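FOR IMMEDIATE RELEASE
June 5, 2025

Nallum Opens a Play Kitchen Library, and You Can Take the Strawberries Home

I've wanted to write this one since February, so forgive me if I run on a little. Nallum, our toy-lending shop on Vashisht Street, is opening a whole section given over to pretend cooking. It opens to members this Saturday at 10 a.m., and to everybody else the Saturday after.

If you've borrowed from us before, you know the old kitchen shelf. It was one shelf, it was always picked over by lunchtime, and half the pans had lost their lids. Parents kept asking for more play food and I kept saying we were working on it (we were, slowly!). Then Grilance, the family foundation that paid for our train tables, offered to cover the cost, and suddenly I was spending my evenings comparing toy bananas.

We now have 2,212 pieces of pretend food and kitchenware, sorted into 349 sets. Some sets are tiny, just a bowl and a few things to put in it. Others are a proper breakfast, with plates and cups and something to heat it all up in. You pick a set, we check it out to you in a drawstring bag, and it's yours for 2 weeks. 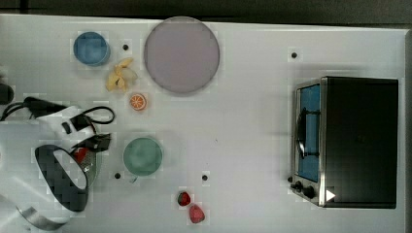 The fruit is what I'm proudest of, to tell you the truth. I held out for strawberries with seeds you can see and orange slices that show the segments, and I'm so glad I did. And the banana peel! Kids go wild for a banana peel. My own daughter served me one on a plate every night for a week and charged me extra for it.

The plates, cups and bowls come in soft colors, and we mixed them up on purpose so a set never looks too matched. Real kitchens aren't matched. Mine certainly isn't.

Most of the bowls and cups come from Fluvska, a small toy maker that has supplied us since our first year. They've also agreed to replace single pieces for us, so if a cup goes missing under your couch, please just tell us. We'll charge you for the one cup and that's the end of it. Please don't hide from us, we miss you when you do.

Membership stays at the same price, and the kitchen sets are part of it. The first 200 families to borrow one will also get a little pad of order slips for playing restaurant, with lines big enough for wobbly handwriting.

A few practical things. Sets go out one per child at a time. Everything gets washed between families, so bags returned late in the day won't be back on the shelf until the next morning. The smaller pieces are meant for ages three and up, and those bags have a yellow tag. If you have a baby at home too, ask at the desk for a set with only the big pieces.

Reporters and photographers are welcome on Saturday from 9 a.m., before the doors open. Come hungry for pretend soup. To let us know you're coming, call the Nallum front desk or stop in during shop hours, Tuesday through Saturday.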